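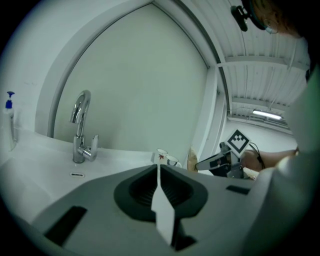 Print this page | E-mail this page

Tivlow House shared tea points
Progress report to the Covska Fund, second period

Summary

The grant pays for new sinks and taps in the tea points at Tivlow House, and for the small items that go with them. There are 14 tea points in the building. At the end of October nine were finished and in daily use, two were fitted but not signed off, and three had not been started. Spending is within budget. The finish date has moved from the end of November to the middle of January, for the reasons given under Delays.

Work done in this period

Remau, our plumbing contractor, completed the first and second floors. Each tea point now has a white basin with an overflow and a chrome tap with a tall curved spout and one lever at the side. The old taps were a low pair, and residents could not get a kettle or a large jug under them without tilting it. The new spout leaves enough room for both.

We asked for the lever on the right in every room. Two residents told us during the trial that they would find it easier on the left. The tap can be turned round when it is fitted, and Remau will do this in the tea point nearest their rooms.

The worktops on the second floor were kept. They were in better condition than our survey had suggested and only needed new sealant along the back. The saving has been moved to the pipework line, which was short. On the first floor the worktops were replaced as planned.

The water was off for half a day at a time while each room was done, from 9 am to 1 pm. Notices went up the week before. We had one complaint, from a resident who had not been told that the laundry was on the same supply. The laundry is now named on the notice.

Small items

Costache supplied the washing-up liquid, hand soap, dispensers, drying racks and mugs. Soap is kept in pump bottles beside the sink and refilled from a large container in the store. Bar soap has been withdrawn, as it was blocking the wastes on the ground floor.

We bought 61 plain and patterned mugs in place of the mixed stock that had collected over the years. Chipped mugs were thrown out and the rest offered to residents for their own rooms. Most people still prefer to bring a mug of their own, so there are fewer in use than we expected, and we do not plan to order any more under this grant.

The drying racks have been less successful. On the narrower worktops the rack takes up the space people use for making drinks, and in four rooms it has been moved to the windowsill or put away in the cupboard. Washed mugs are then left on the counter next to the tap. We will try a smaller rack in two of these rooms before buying for the remaining floors. Costache has agreed to take back the unused large ones.

What residents have told us

We put a short paper form in each finished tea point for a fortnight and received 17 back. The comments were mostly about the taps, and mostly good. The points raised more than once were:

– the hot water takes a long time to come through on the second floor
– the lever is easy to use with wet or stiff hands
– the basin is smaller than the old one and will not take an oven tray
– there is nowhere to hang a tea towel

Remau has looked at the hot water and thinks the pipe run is the cause. Lagging it is a small job and will be done on the next visit. We accept the point about the basin. A larger one would have meant cutting back the cupboards, which the grant does not cover, and the main kitchen on the ground floor still has its deep sink. Towel hooks have been ordered and will come out of our own maintenance budget.

Delays

When the old unit was taken out in the first of the ground floor rooms, the floor behind it was found to be damp. The leak was an old one at the waste and has been stopped, but the boards need time to dry and a section will have to be replaced. Work on the two rooms next to it has been held until this is done. Residents on that side are using the main kitchen for now – it is a longer walk, and staff are carrying drinks for those who ask.

The two rooms awaiting sign-off have a slow drip under the basin in one case and a missing plug chain in the other. Both are on Remau's list.

Budget

Plumbing labour is slightly over, worktops are under, and small items are on target. The floor repair is not part of the grant and we are not asking the Fund to pay for it. We would like permission to carry the remaining labour money past the end of December so that the last three rooms can be paid for when they are finished. A separate request form is attached.

Next period

– sign off the two fitted rooms
– replace the boards and complete the ground floor
– lag the hot pipe on the second floor
– try the smaller drying rack and decide which to buy
– put the comment form out again in the last rooms

The final report will follow in February with copies of all invoices.

Contact us | Copyright Tivlow House | Back to top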